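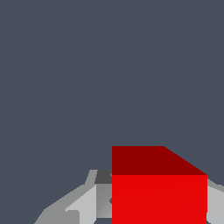 Shop Floor News

So the arm at the Plirgate plant goes live in November, and I've been sitting in on the practice sessions where Shayne Sutcliffe and the packing crew work out its moves on screen first. For now it's all red cubes — the real cartons come later.

I packed on that line for 6 years and my shoulders still remember it! What changes for the crew is the lifting.
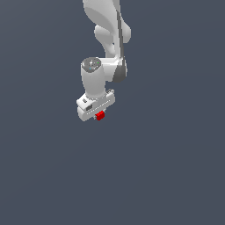

Shayne wants everyone on the line to know how to stop the arm, restart it and tweak a grip before it ever touches a Stelex carton (I got my turn and was hopeless, but I'm going back). Two packers per shift will move over to running the cell, and the rest stay on checking and labels.

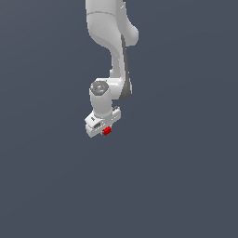 The simulated arm with a cube in its gripper.

Sign-up sheets for training are by the Stubbs door — grab a slot that fits your shift.

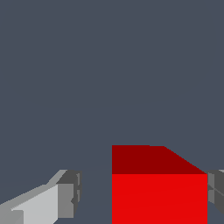
Will my hours change when the arm starts?
Shift times stay as they are, and training hours are paid at your normal rate.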